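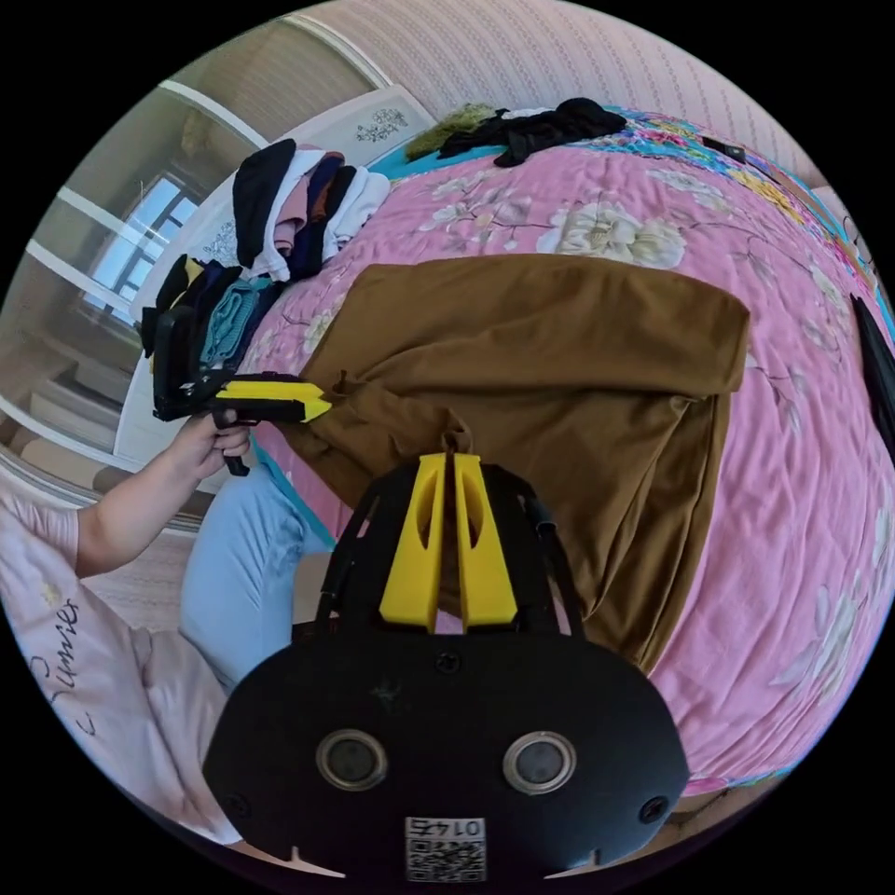

The Trial Month

The kit came from Nallwood in September, two hand grippers in a grey case and a card that said 916 folds were needed before the service could start. Līga Mägi read the card twice and put it on the windowsill.

"You do the folding with these," she told her sister-in-law on the phone. "Then the machine comes and does it the way you did."

"And if you fold badly?"

"Then it folds badly."

She kept a tally on the back of an envelope. Shirts went quickly. The big brown cloth had belonged to her mother, and it slid off the quilt whenever she let go of a corner. By four o'clock she had reached 53.

Līga Liepiņa from the firm rang to ask how she was getting on.

"My mother folded this in thirds," Līga Mägi said. "I do it in half. Which do you want?"

"Whichever you'd like to find in the cupboard."

She thought about that while the kettle boiled. Then she went back to the bedroom, shook out the cloth and began again in thirds.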